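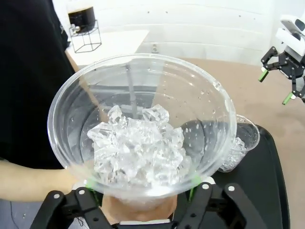
4. First start and making ice

Before you begin, stand the Brollen icemaker upright for 24 hours if it was laid down in transit. Leave 200 mm clear at the back and both sides.

1. Wipe out the ice bin with warm water and a little dishwashing liquid. Rinse and dry.
2. Check that the drain plug at the rear is pushed fully home.
3. Fill the reservoir with cold tap water to the MAX line. Do not fill past it — water will run into the ice bin.
4. Plug the unit into an earthed power point and switch on at the wall.
5. Press POWER, then choose SMALL or LARGE.
6. Throw out the first two batches.

Note: Ice in the bin is not kept frozen. Move it to the freezer if you want to keep it, and tip the meltwater back into the reservoir or down the sink.

Note: In areas with hard water, descale monthly with Altent powder (part no. 2756).

CAUTION: Do not use the icemaker on a power board or extension lead. Do not tilt it while running.

If the ADD WATER light stays on after filling, switch off, wait three minutes and restart. If it comes on again, see fault code 341 in section 7.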